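Walk-round checklist for the open day, with my comments, done by Pádraig Ní Chonaill in the hour before the doors opened and finished off over lunch. Elvia Cortés has a copy and has added a few words of her own where she disagreed with me. 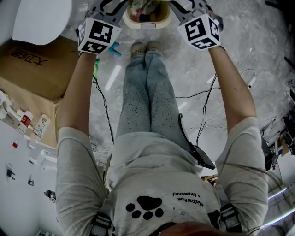 ## 1. Way in and signing in

- [x] **Front door opens fully and stays open.** It does, though it needs a firm push at the end.
- [x] **Visitor book and badges out.** Badges are in the blue tray. We printed 200, and I would be very surprised (and delighted!) if we got through them all.
- [x] **Fire exit sign lit.** Yes, both.
- [ ] **Coats and bags off the floor.** Not yet. The rail from the Cuevas building was promised for nine and hadn't come when I went round, so I've asked the front desk to ring them and in the meantime to keep the second bench free for coats.

## 2. Hand-held gripper demonstration

This is the part everyone comes for, so I spent longest on it, and I hope you'll forgive the length of the comments.

- [x] **Harness straps checked.** Run your thumb down the whole strap on each side, and do up and undo each buckle before anyone puts it on. The demonstrator should be able to get out of it without help.
- [ ] **Cables kept close to the body.** Needs attention. A cable hangs from the left gripper and another comes back along the right arm, and they are fine while the wearer is working in one spot, but I would like a soft tie at the elbow before anybody walks about in front of the public.
- [x] **Box at the waist clipped on properly.** Give it a gentle tug. If it comes away in your hand, don't carry on with the demonstration, just fetch me.
- [ ] **Floor around the container clear.** Small pieces had been left on the floor near it, a blue one and a green one, and there is a thin white cable lying in a curve to the right as well. Pieces go back in the container between turns, please, and the cable wants taping down or moving altogether.
- [ ] **Suitable shoes.** Slippers are lovely and comfortable and I wear them at home myself, but on a smooth floor with visitors milling about I'd ask for closed shoes with a proper sole. *Elvia: agreed for the public sessions, but I don't mind slippers when we are practising among ourselves.*
- [x] **Marker cubes clean and firmly fixed.** One on each gripper. Wipe with a dry cloth only and try not to put your fingers all over the printed faces.
- [x] **Fingers kept away from the grippers.** Visitors may hold a gripper once a member of staff has shown them how it closes. Children may have a go too, one at a time, with a grown-up next to them.

## 3. Sides of the demonstration area

- [ ] **Equipment on the right screened off.** There are cables and metal parts on that side which a curious four-year-old would make straight for. Two folding screens from the Drurach room will do nicely.
- [ ] **Cardboard box moved.** The big brown one on the left. It isn't in the demonstrator's way, but people will lean on it or put their cups on it, and I'd much sooner it went into the store.
- [x] **Wall sockets kept free.** Nothing is to be plugged in there for phones, however nicely you are asked.
- [ ] **Standing line marked.** The tape had run out. Dusell have lent us a new roll, 500 cm of clear space from the wall, please, and measure it properly, as last January's line wandered.

## 4. The Zovisetti arm

- [x] **Stop button tested.** Pressed it myself from each side of the table. It stopped every time.
- [x] **Gate closed and latched.**
- [ ] **Speed set to the slow programme.** I couldn't confirm this without the key, which Elvia had. *Elvia: set and locked, programme 329.*
- [x] **Someone at the table whenever it is switched on.** The rota is on the door, and if you need a break then swap with somebody first, even if it's only for a minute.

## 5. Refreshments

- [x] **Urn on a steady table, lead tucked behind.**
- [x] **Drinks kept to the back room.** I know it feels unfriendly to turn people round with a cup of tea in their hand, so do it kindly and tell them the next turn will wait for them.
- [ ] **Mop and bucket within reach.** Still in the upstairs cupboard.

## To sort before the first group

1. Elbow ties for the gripper cables (Elvia)
2. Floor pieces and white cable (Pádraig)
3. Screens and standing line (whoever is free, two people for the screens)
4. Cardboard box to the store
5. Mop down from upstairs

I'll come round again at half past one with the same sheet and a different coloured pen. If I've missed anything, write it in the margin and put your initials next to it.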